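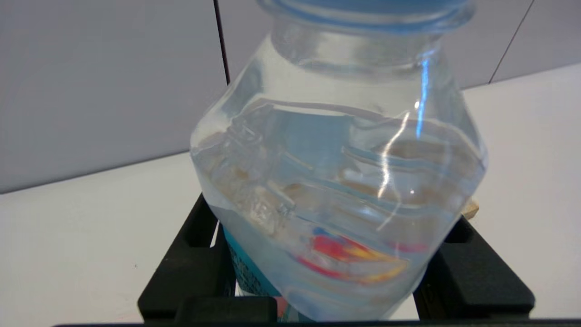 Notes on the Girka perception and planning release
Sep 16, 2025

The author has maintained the Girka software for tabletop manipulation for two years, and these pages record changes to it as they are made. The present entry concerns the August release, in which the perception module was largely rewritten and the planner received a smaller set of corrections.

Transparent objects remain the hardest class for the perception module. A clear bottle of water bends whatever stands behind it, and a wrist camera at close range sees mostly glare and distorted colour. The old segmenter, Tai, treated each bright streak as an object boundary and would return several fragments for a single bottle. The new one takes its first outline from the head camera and passes it to the wrist view as a starting point. When the two disagree, the head outline is kept until the gripper is within 15 centimetres, after which the wrist view is given the greater weight.

Of 313 recorded approaches replayed through both versions, Tai lost the object in 29 and the new segmenter in seven. Five of the seven involved clear plastic. The replays were run on stored data, and no claim is made here about grasp success.

The wrist view is also used for a second purpose. With the fingers spread wide and the table bare between them, the software estimates the plane of the surface and compares it with the value held in the calibration file. A difference above the set limit now stops the task and writes a plain message to the log. Formerly it was corrected silently, and faults in the camera mount went unnoticed for long periods.
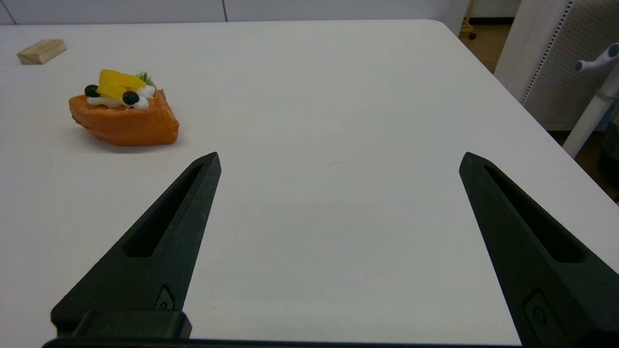 Changes to the planner

The planner, Rumus, now keeps a list of all objects on the table, including those with no part in the current task. In earlier versions an item outside the task was dropped from memory as soon as it left the wrist view, and a path could then be drawn straight through it. Small things suffered most. A wooden block standing on end has a narrow top and is easily missed from the wrist, although the head camera finds it without difficulty.

Each object carries an age, counted from its last confirmed sighting. An old entry is not removed. Its safety margin is widened instead, and the planner may request another look before it commits to a path.
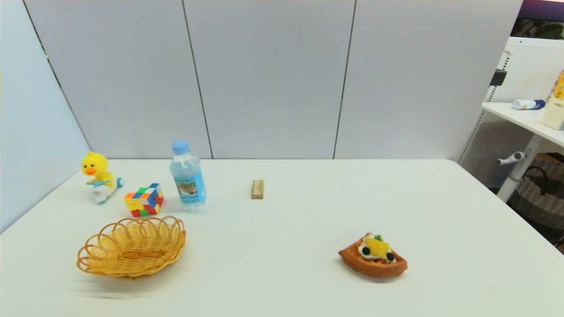
Can the planner be used without the new perception module?

Rumus accepts any source of object outlines, provided that each one has a time stamp and a confidence value. Users who wish to keep Tai may do so by setting the source in the configuration file. The ageing of entries will work as described, but the hand-over between cameras will not be available.

Overlap was the other matter to be settled. When a low basket with a looped rim stands in front of a cube, the wrist camera receives patches of the cube through the openings, and these were reported as separate small objects. Patches enclosed by a rim are now joined to the object behind it if the head camera has already placed one there. The rule is a simple one and will fail where two objects stand close together behind the same rim.
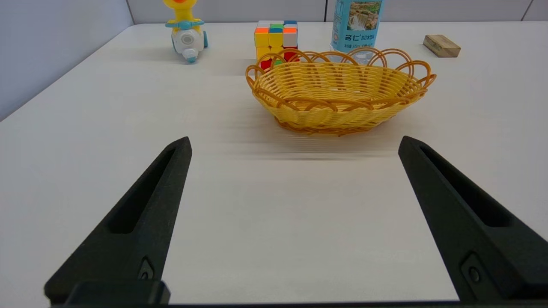 Known limits and next steps

Printed labels still attract too much attention from the segmenter. A picture on a bottle is sometimes outlined in place of the bottle itself, particularly when the cap is out of view. A correction is being tested on the Varomberg branch, which should be regarded as unstable.

Existing calibration files can be read without change. Log files cannot, and the conversion script must be run once before older recordings are replayed. Reports of faults should include the full log and the version number printed at start-up.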